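Housekeeping Skills, Unit 14: Cloths and How to Look After Them
Handout for the Birkdale evening group
Tutor: Shiuli Siddiqui

Welcome back, everyone, and thank you for being so patient with the cupboard keys last time. Tonight we leave mops behind and turn to cloths, which sounds a small subject until you have tried to get a mirror clean with the wrong one!

Microfibre is made of very fine man-made fibres, usually polyester with some polyamide. The fibres have a great deal of surface between them, so they pick up dust and hold on to water far better than an old tea towel would. Flat, close-woven cloths are best for glass and taps. The thick, fuzzy ones with a deep pile are lovely for dusting shelves and for drying large surfaces - they are a little too generous for fiddly corners, where you end up pushing a great lump of cloth about.

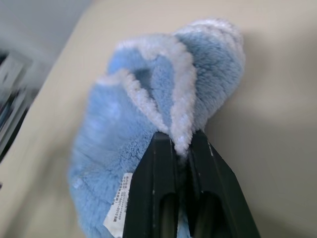
Fig. 2. A light blue microfibre cloth with a thick, plush pile, bunched up and showing paler edges along the folds.

A bunched cloth like the one in Fig. 2 gives you very little control, and only the outside of the bundle does any work. Fold it in half, then in half again, and you have a neat pad with eight clean faces to use in turn (four on each side, once you open it out and refold it). Turn to a fresh face as soon as the one you are using looks grey.

Washing
Wash microfibre on its own or with other man-made fabrics, as cotton sheds lint and the pile will hang on to every bit of it. Thirty degrees is plenty for dusting cloths. Leave out the fabric softener, please, however nice it smells - it coats the fibres and they stop picking things up. Shake each cloth well and dry it on the line or airer.

For next week
Read pages 29 and 30 of the course booklet, and bring one cloth from home, any kind, clean or otherwise. Jingyi Cheng will be taking the first half of the session, on colour coding.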